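Lidetti — Rengate site
Minutes of the safety and maintenance meeting, picking cell 2
18 October 2019

Present: production, maintenance, safety, quality. Arroyo (integrator) joined by telephone for items 2 and 3. Apologies from purchasing.

0 comments · 17 shares

1. Minutes of the last meeting

The minutes from September were accepted with one correction: the spare light curtain is stored in the Rengate workshop and not at Wotier. The action about the floor marking remains open.

2. Fault on the release pin of the gripper

Maintenance reported on the stop during the early shift. The pin of the solenoid did not come back after a release command. The controller had no signal for the pin position, so it continued the program and the arm went down into the tub with the pin still out. The tip touched the wall of the tub and the arm stopped on the force limit. No person was inside the fence and nobody was hurt.

The operator pressed the emergency stop and called maintenance, as the procedure says. The cell stood still for 52 minutes. Production asked why it took so long. The answer was that the key for the gate was in the other building — this is the second time, and it must be solved separately (see item 4).

Arroyo explained that a weak or dirty return spring is one possible cause, and a coil which stays powered too long is another. From the log it is not possible to decide between them. The coil is fed with 24 volts and the supply was measured as correct after the stop.

Quality asked if the scratches in the orange tub come from this fault. Maintenance could not confirm it. The plastic has fine scratches in many directions, and parts are also thrown into these tubs by hand. It was agreed not to use the scratches as evidence. The wrist camera will be used for a visual check of the spring and the slotted tip before every shift, with the arm held over an orange tub at reduced speed.

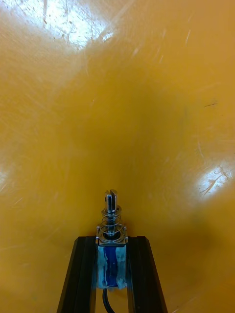 3. Decisions on the restart

Safety does not accept automatic mode until the controller can read the pin position. Arroyo will send a proposal for a small sensor on the plunger side. Until then the cell runs only in manual mode, with reduced speed and one trained person at the enabling switch.

Production did not agree with the length of this measure and wishes to have this written in the minutes. The decision stays as it is.

Maintenance will change the solenoid and the spring together, and keep the old ones in a marked bag for Arroyo. The cable of the solenoid will be checked at the same time.

4. Key for the gate

One more key will be made and kept in the shift office at Rengate, with a signature list. Wotier asks for the same arrangement.

5. Actions

Maintenance — replace solenoid and spring, check cable
Arroyo — proposal for the position sensor, with price
Safety — update the risk assessment of cell 2
Production — order the second key, inform all shifts about manual mode

6. Other matters

The noise measurement at Wotier is moved to the next meeting. The date will be sent by e-mail.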